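ok so I finally switched to a standing desk in May and I have opinions, thread time

first thing, measure your elbows before you buy anything! I went by the chart on the Mirkeo site and it had me way too low, my wrists hated me for 2 weeks straight

mine goes up to 142 cm, which sounds ridiculous until you put on thick-soled shoes and want the keyboard a little higher

also get a mat. the Perton one is fine, kind of squishy, smells like a new shower curtain for a while (leave it in the garage overnight)
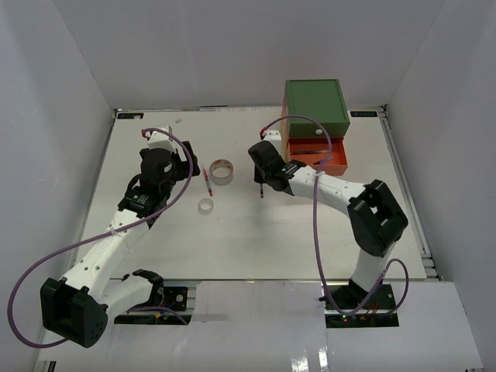

the other thing is standing all day is just as bad as sitting all day. my friend Telma does 60 minutes up, then sits for lunch, then goes by how her feet feel. I stole that and my back is so much happier

cables though, ugh. leave way more slack than you think. I raised mine the first morning and yanked the lamp plug right out of the wall

total damage was 100 bucks for the used frame plus the top I already had, so I'm pretty pleased

if anybody has a footrest they like please tell me, the one I have slides all over the place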